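# Altstead wipe-down set: known fault, read before use
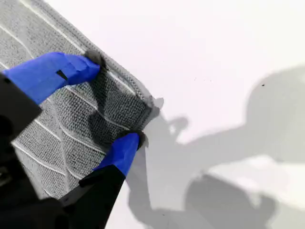
The success labels in this release can't be taken at face value. They were written by the Grodlow controller, which marks an episode as good when the arm finishes its path with the fingers still closed. Nothing in that check looks at the table. An arm can hold a gray cloth by one corner, with that corner smudged nearly black between the blue fingers and dark specks left on the white surface, and the log will still say `success: true`. I would like to know who thought that was enough.

## What went wrong

- The set has 1000 episodes. I went back through 44 of the ones marked good and would fail 10 of them.
- In those 10 the grip was on the corner and most of the cloth never pressed on the table.
- Grip force was logged. Contact force against the table was not.

Stastex, who supplied the fingertips, put it down to pad wear. Maybe. Worn pads might explain a dropped cloth, but they don't explain a label that says the table is clean. The other theory going around is that dark residue on the cloth comes off the pads themselves. I haven't seen a test that shows it either way, so please don't quote it as the cause.

## Fields affected

| Field | Status |
|---|---|
| `success` | do not use |
| `grip_closed` | fine |
| `surface_clean` | copied from `success`, do not use |
| `cloth_id` | missing in 4 episodes |

## Before you train on it

Relabel from the final table view. Don't filter on `success` and call what's left a clean subset. The Liapis baseline did that, and its reported score should be read as "the gripper stayed shut."

A relabeled version is promised for July. There is no plan yet to log contact force, so I expect the same fault in the next batch.

Last edited: Apr 7, 2025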